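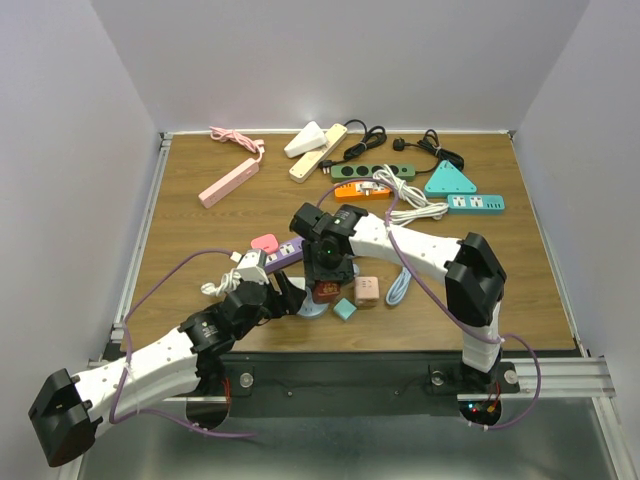 Teaching by hand, week nine

Posted Oct 17, 2021

Most of this week went on plugs. I've been showing the two arms how to pick power adapters out of a pile, and the pile is every power strip and cube I could find. The cords are the hard part. A cube stays put when you nudge it, but a coiled cord shifts everything near it.

I'm driving both arms by remote control and recording each go. The target is 500 demonstrations before I train anything, and I'm at 162. My first lot in August was all on bare blocks and the policy that came out of it was useless with anything that had a cable on it, so I binned it and started over.

Cubes are best gripped square, one finger on each side.
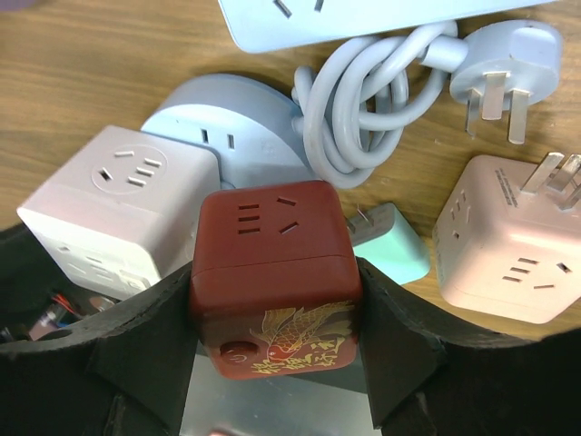 If I come in at an angle the thing twists and I have to let go and try again. I used to delete those goes. Now I keep them, as long as I recover within a few seconds, and I slow right down before closing the fingers. My wrists get sore after about 2 hours, so I stop there and check the recordings over a cup of tea.

Next week I'll move the strips to new spots and work on handing an adapter from one arm to the other.

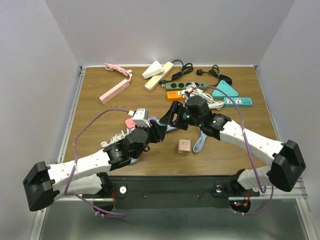

Faisal Mohmand wrote in to say that he would stop at 300 and train early, even if the result is poor, and let the failures decide what to record next. He did 609 on his own setup before looking at any results and wishes he hadn't.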